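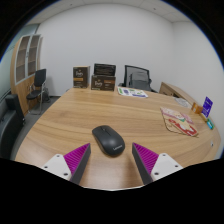 Lepik Building, Second Floor Offices
Quarterly Walkthrough Checklist, July

Covers the small offices, the shared kitchen, the copy area, the corridor and both stair doors. Items are marked OK, FIX or WATCH. Comments are from the person doing the walkthrough. Anything marked FIX goes on the work list the same afternoon. Anything marked WATCH gets looked at again next quarter and is not reported in between unless it gets worse.

Start time 8:15 a.m.

1. Exits and corridor

1.1 Corridor clear for its full width: FIX
Four flat cartons from the Fesstead shelving order were leaning against the wall outside room 206. They stuck out far enough to catch a coat. The tenant was told and has agreed to move them to the loading area. Same comment as in the spring.

1.2 Stair doors close and latch without help: WATCH
East door is fine. West door closes but takes two tries to latch when the corridor windows are open. The closer arm was adjusted last quarter and has probably slipped again. If it needs a third adjustment, replace the closer.

1.3 Exit signs lit: OK

1.4 Emergency lights come on with test button: OK
The unit by the copy area was slow. It came on and stayed on for the full test. Battery date on the label is still good.

1.5 Evacuation map posted and readable: FIX
The map by the kitchen still shows the old partition that came down during the Travudier remodel. Following it would send people toward a wall that used to have a door in it. New map has been drawn and only needs printing. Post at the same height as the old one, and take the old one down.

2. Fire equipment

2.1 Extinguishers in place, gauge in green, pin sealed: OK
The tag on the kitchen extinguisher is torn but the date can be read.

2.2 Nothing stored in front of extinguishers or pull stations: OK
The coat rack has been moved since last time. Thank you.

2.3 Smoke detectors uncovered: FIX
Plastic dust cover still on the detector in the storage closet, left from painting. Removed during the walkthrough. Left as FIX so that it shows on the list and the painters get a reminder to check their covers before they sign out.

2.4 Sprinkler heads, 18 inches clear below: WATCH
Closet shelving is right at the limit. The top shelf should hold paper towels and nothing taller. Tape line added to the wall.

3. Electrical

3.1 No extension cords in permanent use: FIX
One brown household cord running behind the filing cabinets to a desk fan. The fan can reach the wall outlet if the desk moves a foot to the left. Cord unplugged and left on the desk with a note.

3.2 Power strips plugged directly into the wall: OK
Last quarter there were two strips chained together in the copy area. Now fixed.

3.3 Outlet covers intact: FIX
Cracked cover low on the wall by the copier, likely from the paper cart. Replace with a metal one. The cart has hit this spot before.

3.4 Space heaters: OK
None found. The rule is the same all year. Heaters are allowed only if they shut off when tipped and have been signed off by the building office.

3.5 Breaker panel reachable, directory filled in: WATCH
Three feet of clear floor in front. Directory is filled in, but the handwriting for the kitchen circuits is hard to make out. Retype when the map is printed.

4. Workstations and furniture

4.1 Chairs steady, casters turning: FIX
One chair in the shared room drops slowly when sat in. Gas lift is worn out. Chair tagged and moved out. Please do not bring it back in for meetings.

4.2 Tables level, no splinters or loose edges: OK

4.3 Cables off the floor where people walk: WATCH
Mostly good. The phone line in the corner office crosses the doorway under a rubber strip. The strip is curling at one end. Re-tape now and order a new length if it curls again.

4.4 Tall cabinets fastened to the wall: FIX
The two Skustari cabinets are still freestanding. Brackets came in the box and are sitting on top of one of them. Each cabinet is rated for 260 pounds of contents and they are close to full, so this one moves to the top of the list. Until the brackets are on, open one drawer at a time.

4.5 Screen glare, desk lighting: OK
Blinds work in all rooms. The cord on one is long and has been tied up on its cleat.

5. Kitchen

5.1 Ground fault outlets trip and reset: OK
Both tested.

5.2 Microwave door seal and interior: WATCH
Seal is sound. Interior needs cleaning.

5.3 Refrigerator temperature: OK
Thermometer reads 38. It had slid behind the shelf and is now clipped to the front.

5.4 Floor dry and mat flat: FIX
Small puddle under the sink. Supply line fitting was hand tight only. Tightened with a wrench, wiped dry, still dry when checked at the end of the walkthrough. Look again in a week before closing this one.

5.5 Chemicals labeled and below counter height: FIX
Spray bottle with clear liquid and no label. Emptied and thrown out.

6. First aid

6.1 Kit in place and stocked: FIX
Low on medium bandages. No gloves left. The box should hold 20 pairs. Burn gel expires next month, so replace all three together.

6.2 Emergency numbers posted: OK

6.3 Incident log at the front desk: OK
One entry this quarter, a paper cut. It was written up properly.

Work order of fixes

First: cabinet brackets (4.4), evacuation map (1.5), cartons in corridor (1.1).
Next: outlet cover (3.3), first aid supplies (6.1), recheck under sink (5.4), desk move for the fan (3.1).
When convenient: panel directory, chair lift part.

Floor loading in the storage closet was asked about again. The limit posted on the door is 2000 pounds for the whole closet, shelving included. Old files should go to the basement before any new cabinets are ordered.

Walkthrough ended 10:05 a.m. Copies to the building office and the kitchen board.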